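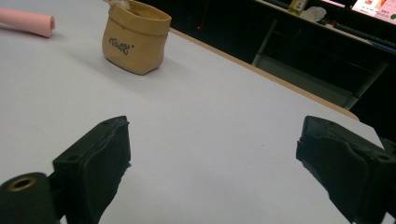
Gripper fingers keep shoving the paper pot over. Club demo looming
Posted in Student Projects, February
By Adaeze Uzor

Our robotics club is recording demonstrations with a pair of hand-held grippers. The task is "put small things in a small pot", which sounded easy when we wrote it on the form. We have 354 takes. I would call 41 of them good, and I'm a generous marker. The pot slides, or tips, or one hand gets bored and knocks it into the other. Do we weight the pot, slow down, or change club?

Jytte Bech
Slow down, and give each hand one job. Ours improved once we agreed that:

- the left hand stays open and out of the way until it's wanted

- the right hand brings the item in from the side, fingers towards the middle of the table

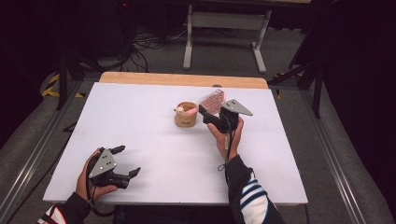 - both hands stop for a breath before anyone shouts "done"

A few coins under a bit of card in the bottom also helped. Keep the weight the same in every take or you'll be sorting files until summer. We threw out over 4,000 for that very reason and I still don't like talking about it.

Farías
get a heavier pot

Prolholm
Check your finger pads too. Ours had gone rough and dragged the rim along on the way out. New pads, far fewer swear words on the audio.

Related
Zalum gripper opens but won't close fully
Naming your takes so you can find them in June
Jurkon club kit: which screws are these?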